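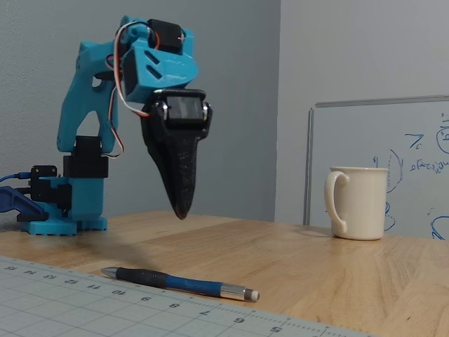

By Zohreh Tehrani | Home & Workshop Tips | September

Looking after a small telescope at home

Most backyard telescopes are damaged in storage. A dry closet on an inside wall is fine. A garage is fine too if it doesn't get damp. Put the dust caps on both ends, but only after the tube has come back to room temperature. If there is dew on the lens, leave it uncovered indoors, pointing slightly down, until it clears.

Don't wipe a dusty mirror. A little dust makes no difference to the view, and a dry cloth will scratch the coating. Use a rubber bulb blower. If the mirror has sap or fingerprints on it, take the cell out and rinse it under lukewarm water, then finish with distilled water and stand it on edge to dry.

Eyepieces get dirtier than anything else because of eyelashes. One drop of lens fluid on a cotton swab, worked from the center out, then a new swab. Never put the fluid straight on the glass.

Stiff mounts usually need a quarter turn on the tension bolt, not oil. Spray lubricants collect grit.

Set the scope outside 35 minutes before you want to use it, or up to 60 in winter. Take the batteries out of the red-dot finder when you come in. Mine went flat twice at Okport before I started taping a spare to the tripod leg.

Check the tripod screws every couple of months. They work loose in the car.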